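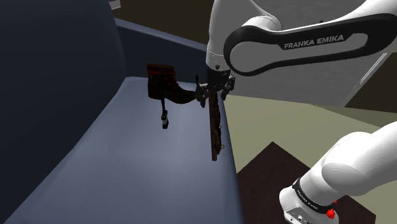
Lendura cell, sim view - gripper with boot, rod under it, tag thing on the left. Clear of the surface.

Ticket 817 - Lendura sim cell, objects staying with gripper after release
Opened by: Siiri Laur
Assigned: Karthikeyan Lobo
Status: open, waiting on overnight run
Priority: medium

Siiri: Release command goes through, fingers report open in the log, object doesn't drop. Next pick comes along and adds to it. Seeing it on the Livel scene set only, not on Moges. Started after the May asset import was merged into the main branch, I think. Attached a render. Arm is the stock Franka model, no changes there from us.

Karthikeyan: Which controller build?

Siiri: Same as Moges. Only the scene set differs.

Karthikeyan: ok. Checked so far:
- finger joint limits - match the Moges config
- gripper force - default, didnt touch
- gravity on the objects - on
- object scale - fine on the boot, not checked on the small stuff

Karthikeyan: Found something. Livel config has the grasp helper on (the fixed joint it makes between finger and object at contact). Moges has it off. Helper is supposed to delete the joint on release. It deletes the last one it made and that's all. So two contacts in one close = one joint left behind.

Siiri: Would that do it for the rod too? It was never a pick target in that run.

Karthikeyan: Yes if a finger touches it while closing. Helper doesn't check target id. Adding that check.

Siiri: Can we just turn it off?

Karthikeyan: Tried. Boot slips out on lift, friction on the new assets is way too low, looks like the import dropped the material values. Need both fixes. Leaving helper on for now.

Changes pushed to branch ustel-release:
- helper keeps a list of joints, clears the whole list on open
- ignores contact with anything except the target
- list also cleared on scene reset (it wasnt, so old joints could carry over to the next episode)
- friction on Livel assets set by hand, same values as Moges

Ran 60 episodes on the branch. 3 still bad. All on the small hanging parts, thin line with a piece on the end. Line is its own body, so target check throws it out and it tangles insted of lifting. Will group line + piece under one id.

Siiri: Fine. Don't close until the long run is through pls. And can you log joint count at each reset, would have saved me most of a morning.

Karthikeyan: Added, it's in the reset line now. Starting 1,000 episodes tonight, Livel only, helper on. Anything above zero joints after reset gets dumped to the Ustel folder with a render.

Last update: October 29, 2026, K. Lobo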